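The Rarkico shirt, and what I paid to own it

I have a drawer for band shirts and a second drawer for band shirts my sister has asked me not to wear to things.

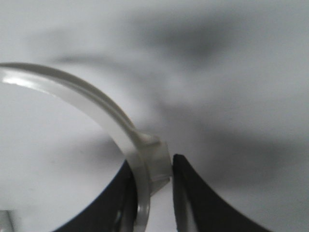 The newest one came from Rarkico, a doom trio whose whole catalog is one album and a split tape, and it took longer to reach me than it took them to write either. I ordered the box edition in June, partly for the record and mostly for the shirt. I have a weakness for merch boxes and the junk that pads them out, the stickers and pins and bits of clear plastic with a little tab sticking off them that I can never bring myself to throw away. The listing promised "heavyweight cotton, boxy fit, screen printed by hand." I read that kind of sentence the way other people read menus.

The label is Kultthorpe, which as far as I can tell is Emil Oberholzer and a postal scale. Emil answers his own email, usually after midnight, and signs off with whatever he's listening to. When I wrote to ask if my order had gone out, he told me the printer had run the first batch in navy by mistake and he was waiting on black. I said I would take navy. He said the band would not. There followed a long paragraph about what navy does to the mood of the artwork, and I came out of it more or less agreeing with him.

So, the shirt. The front is the Rarkico logo, which looks like a hedge that lost a fight. My mother took it for a map of a river delta and asked where I'd been. The back is the album cover, a woodcut by Waltraud Aigner of a goat standing in a doorway, and it is gorgeous. She also did the Priso sleeve a few years back, the one with the drowned piano, and I would happily wear that too if Priso ever made anything besides patches.

The print is thick. You can feel the goat through a jacket. After 6 washes it has begun to crack along the doorframe, and I think it looks better for it, but I'm the sort of person who would say that. The cotton is as heavy as promised, meaning I wore it to an outdoor show in full sun and regretted every gram. Boxy fit is also true. I'm tall and not wide, and in the large I look like a tent that's going through something. Get the size below your usual one unless you plan to share it.

My copy of the box is numbered 423, in silver pen, in handwriting that gets visibly tired toward the last digit. I asked Emil how many there were in total and he said "enough."

The tape in the box is live, from a room in Kälin with a ceiling so low you can hear it. There are two songs on it and one of them is mostly tuning. I've played it more than the album. Somewhere in the quiet part a man near the microphone orders a sandwich, very politely, and now I wait for him every time.

Postage was 13 dollars, in case you're weighing it up — more than the shirt I bought from the last band, who sold them out of a van and threw in a lighter. Emil says the second pressing goes up whenever the black ones arrive in medium. I've already asked him what he plans to do with the navy.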